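Jun 26, 2022

Dye notebook, Gostdale workshop. Second try at the onion skin bath, and I am writing this while the pot cools because last time I left it until the next morning and forgot half of what I did.

Weighed out 100 g of the Skultholm wool, soaked it overnight in the blue bucket, then into the alum. Remedios had saved me almost 200 g of skins (bless her, she must have been at it since winter) and I used the lot. Simmered gently, lid on, and kept nudging the heat down, as the left burner still runs hotter than the dial says. Rodel, if you get to it before I do, the spare knob is in the tin with the thread cutters.

The color at the first lift was a good deal more orange than the May skein. I wonder about the water. Chepkoech thinks it is the red skins mixed in with the yellow, and she may well be right, so next time I'll sort them first, tedious as that is. Put a short length through the iron afterwards and got a soft olive I like very much. 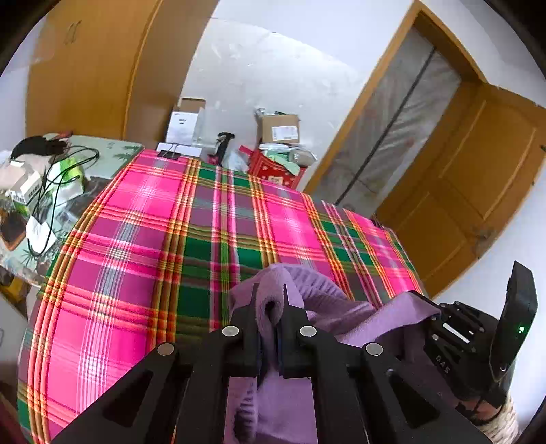

Purple knit and the plaid cloth.

Charito came by at lunch and we got to talking about fading, as we always do. She would like a proper light test, half of each sample under card and half in the south window, left alone until the end of July. I've cut 2 strips from every skein and labeled them in pencil (ink ran last time, such a mess). Sample 37 is missing its tag, but I'm fairly sure it's the madder.

Still to do: rinse again, write to Thư about more alum, ask her whether Gutberg does the bigger bag. Bath is saved in the lidded bucket by the sink, please don't tip it out!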